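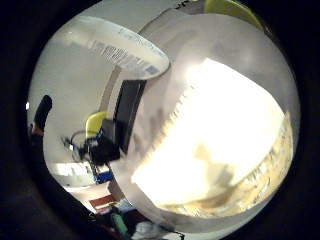 White on white, with a speckled strip along the edge.

Folding and storing table linens without the creases

I used to iron every tablecloth the morning people were coming over, swearing at it the whole time. Then I moved to Clamotby, into a place with one skinny hall closet, and had to get smarter about how I put things away (the closet still won't close all the way, but never mind). What follows is what works for me.

Fold with the print inside

If your cloth has a plain side and a printed side, keep the print on the inside. The plain side takes the dust and the rubbing, and I just wipe the shelf every 6 weeks or so.

Use a table for the folding

I fold on my round table, never on the bed! A bed sags and you end up with a crooked middle line. Smooth from the center out with a flat hand, then bring the far edge toward you.
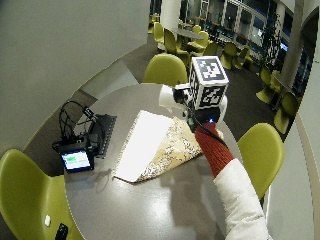

Roll the good ones

My nicest cloth came from a little shop in Marcombe and it never gets folded at all. I roll it around a wrapping paper tube with a clean pillowcase on the outside, and it stands up in the corner behind the coats. Napkins I stack flat and turn over when I remember to.

If you do get a hard crease, spritz it with plain water, pull it straight and leave it overnight under a couple of heavy cookbooks. 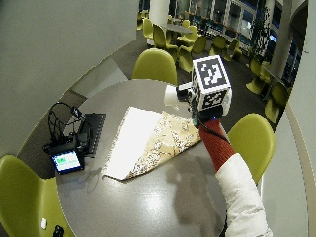
Can I store a tablecloth that's been starched?
I'd wash the starch out first. It can yellow over time, and the fold lines get stiff and crack. Starch it again when you're ready to use it.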